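Home | Browse | Ask | Clubs & Comps | Log in

Two arms, two vases, and a stem that won't go in
Posted Wednesday, 4:40 pm by gritis_robotics

Our uni club has entered the Fornelent household tasks comp in May, and the task we drew is flower arranging. Two arms, dried and artificial stems allowed, vases supplied by us. I'd have preferred the dishwasher.

The big bunch is fine. The right arm holds it by the stems and gets it into the tall vase most of the time. The left arm has the narrow pointed fingers and is meant to add single sprigs, and that's where our dignity goes. Out of 90 runs with a single sprig, 70 missed the mouth of the vase altogether. 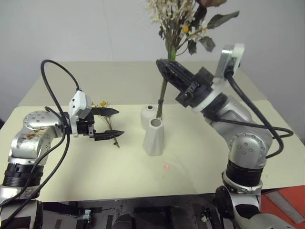 We've recalibrated both arms twice and the numbers look lovely. The stem still ends up a couple of centimetres off, in a different direction each time. Toivo Nurmi, our supervisor, says to "think about the stem", then goes to lunch. Any ideas that don't involve a new gripper? We have $200 left and the treasurer guards it like a dragon.

Gruker

Your supervisor is right, annoying as that is. Your calibration tells you where the fingertips are. The vase cares where the bottom of the stem is, and a dried stem is bent, so every regrasp puts the tip somewhere new. After you grasp, hold the sprig up to a camera against a plain background, find the lower tip and plan from that. Also grip lower. Less stem below the fingers means less error at the end. We did this for a straw-in-cup task and it took an afternoon, plus another to find a minus sign.

Obradović

Wider vase.

marg502

Check the rules before you listen to the bloke above, some comps fix the opening size. Otherwise I agree with him. And weigh the vase down with a bit of sand, or the first decent knock will send your whole centrepiece onto the floor.

Contact us | © Clubs & Comps Help | Back to top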